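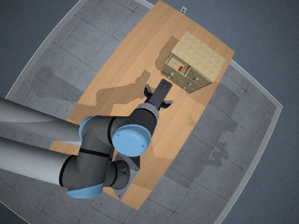
How to see Saturn's rings with a small telescope

Many people think they need a big and expensive telescope for Saturn. A small one on a steady tripod is enough, if you prepare it well and have some patience.

What you need
A telescope that can magnify at least 40 times
Two eyepieces, one with low power and one with higher power
A chair
A red flashlight

Step 1. Put the telescope outside early
Carry it out before it gets dark and leave the caps on. The tube must reach the same temperature as the air. If you skip this, the planet will look like it is boiling, and you will blame the optics.

Step 2. Choose your place
Grass is better than concrete, which gives back the heat of the day. Do not look over a roof or a chimney. Street lights are less of a problem than people expect – Saturn is bright enough to be seen from the middle of Voddale.

Step 3. Align the finder
Do this while there is still light. Point the telescope at something far away, such as an antenna or the top of a tree, and center it in the low power eyepiece. Then turn the finder screws until the finder shows the same point. Never point it near the Sun.

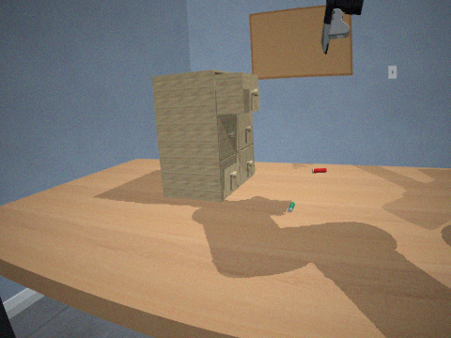
Magbanua Astronomy Club – Beginners' Section

Step 4. Find the planet
Look for a yellowish "star" that shines with a calm light. A free sky chart for your month will show you in which constellation it is. Center it in the finder first, then look in the main eyepiece. At low power you will see a small oval.

Step 5. Increase the power slowly
Change to the stronger eyepiece and focus again. Turn the knob a little past the sharp point and come back. Do not go over 300 times, even if the box promises more. On most evenings Rizal Ngui, who leads our section, stays far below that.

Step 6. Keep looking
Stay at the eyepiece for 15 minutes. The air becomes quiet for 2 seconds, then it moves again, and in those short moments you can see the dark gap between the rings and the ball of the planet. In years when the rings are turned almost edge-on to us, they look only like a thin line.

Questions about finders can be sent to Dewanti Majimbun. Please write which telescope you have.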